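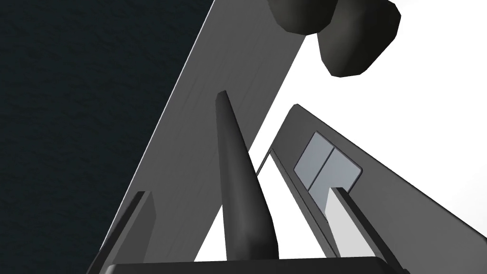
What would the funding bill change for civic groups in Braltari?

Any group that gets more than 20 percent of its yearly budget from abroad would have to register with the interior ministry and print a notice on everything it publishes.

March
By the Erkstead Center press office

The Erkstead Center today released its survey of civic groups that could fall under the bill, now before the Braltari parliament. The center wrote to 1,217 registered groups and received 542 completed replies. Of those, 127 said they would end at least one program if the bill passed in its present form. Most of the programs named were legal aid desks, local newspapers and evening courses for adults.
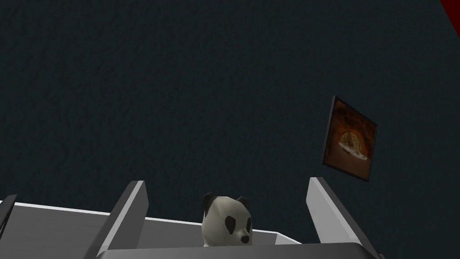 Framed picture on a dark wall.

The ruling coalition says the bill is a matter of openness and that voters should know who pays for political work. The center does not dispute that aim. Its objection is to the wording, which puts a village library with a foreign book grant under the same rules as a lobbying firm - and with the same fines. 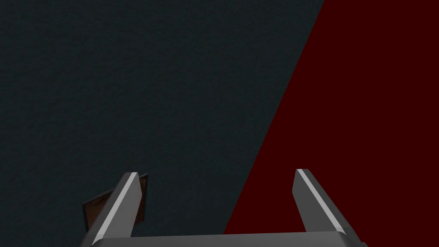 Replies differed sharply by region. In the Gumier district, where most grants come from inside the country, few groups expected any change. Groups in the capital expected the most. The regional maps in the report are printed in dark red and a very dark blue-green, the same pairing as the background of the picture above, with red for districts where the majority of replies opposed the bill. A black-and-white version is available for copying.

The center is asking parliament to exempt schools, libraries and clinics, and to let groups appeal to a court before a fine is collected. It also wants the notice rule

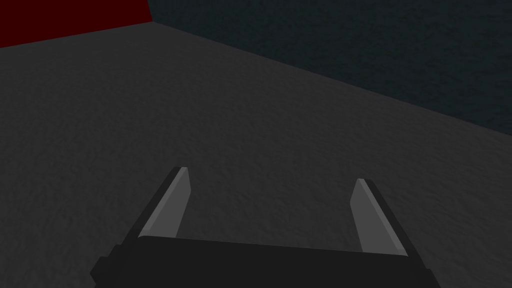 limited to material published during an election campaign. A similar limit was dropped from the draft at its first reading without debate.

The survey was paid for by the Maruyama Fund, which had no part in the questions or the findings. The full report and the list of questions can be requested from the press office. The second reading of the bill is expected before the summer recess.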